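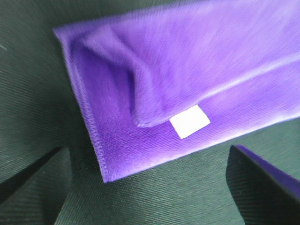 Session 4: Picking a grasp point on cloth

Hi all — notes for the folding unit, typed up from my scribbles. Panagiotis Lambrakis is running the lab bench this week, so go to him for gripper trouble and to me for code trouble.

We're on to soft stuff now, and I love this part of the course! With the blocks you could get away with one pose and a bit of luck. Cloth has no single pose. You have to decide which bit of it you care about, and for us that's a corner you can trust.

Look at the purple cloth. The sharp violet point at the lower left, where the stitched hem ends, is a corner of the bottom layer. The blunt, rounded tip near the middle belongs to the layer folded over it. Most of last year's detectors went for any strong bend in an edge, so they'd happily take both and call them the same kind of thing. Yours should label them separately.

Things that will trip you up:

The fold ridge is bright and so is the bottom edge, and they run nearly parallel. A plain edge filter gives you two lines and no clue which one is the real border.

The white tag has straight sides and crisp corners. Your corner finder will adore it. Please mask it out (I lost a whole evening in December to a tag).

The shadow under the fold is darkest right by the hem, so don't threshold on brightness alone.

For the lab: take the Grukmont set, which has 231 wrist views, and hand-label 19 of them before you write any code. Yes, by hand. Then run your detector on the rest and bring me your worst four. Teams on the Futeck gripper should check finger spacing first — Thorlacius teams can skip that.

Write-ups go in the Rulness folder, one per team.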